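Equipment Planning Coordinator (part time, fixed term)
Cenell Workshop, Hernalcombe

Thank you for stopping by our jobs page. We are a small shop that builds and tests robot arms for everyday household handling, the sort of picking up and putting down most of us do at the kitchen counter without giving it a thought. We have grown faster than our shelves and our spreadsheets, and we would dearly like some help deciding what to buy next, when to buy it, and how to pay for it without giving Corina another sleepless April.

Up to now the buying has been shared between Corina Hofstetter, who runs the workshop, and Alby Pryor, who looks after the arms. They have done it kindly and well, mostly in the gaps between other things. Now we are moving from 2 test stations to more (how many more is one of the questions you would help us answer), and we need a person who likes that kind of puzzle and has the time to sit with it.

What you would be looking after is a mix of the large and the very small. There are arms and grippers, of course, and the mounts, cables and spare parts that go with them. But each station also needs its surroundings – a counter, a sink, a tray – and a good supply of ordinary things for the gripper to handle. Those wear out, get lost, or need swapping for something squishier, and they belong in the budget just as much as the big items do.
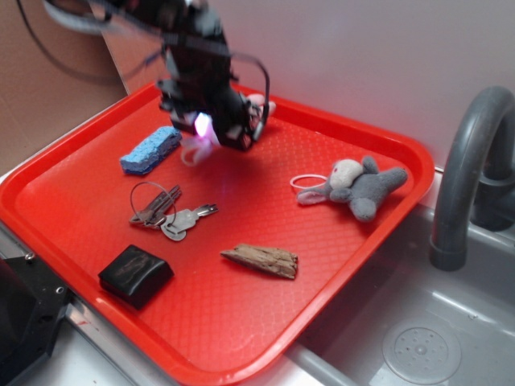 At the sink station: the gripper over a red tray with a sponge, keys, driftwood and a plush elephant.

Your first job would be to walk through both stations with Alby and make one honest list of what we own, what is on its last legs and what we keep borrowing from each other. From there you would put together a buying plan for the coming year, ask suppliers for quotes, compare repair against replacement, and bring us a budget we can all read. We would also love your thoughts on how many spares to keep in the drawer. Opinions differ here, sometimes at length!

You do not need an engineering degree. We are looking for someone who has planned purchases before, whether for a lab, a school, a restaurant kitchen or a repair shop, and who is comfortable calling a supplier to ask why the delivery has slipped again. You should be at ease with a spreadsheet and happy to ask what a part is for before ordering it. Experience with automation equipment is welcome, and if you have none, Alby is a patient teacher.

The position is 60 percent of full time and runs for 50 weeks, with a fair chance of being extended. Hours are flexible, though we do ask that you be in the building for the morning check-in at 9:30. Most of the work is on site in Hernalcombe, with an occasional trip to our storage space in Pristach. There is parking behind the building, and the coffee is better than it used to be.

To apply, please send a résumé and a short letter to Erlinda Yap at the Cenell front office. In the letter, tell us about a piece of equipment you helped choose and whether you would choose it again. Conversations will be with Erlinda and Corina, followed by an unhurried visit to the workshop. If you have questions before applying, do call the office and ask for Erlinda – she is glad to talk it over.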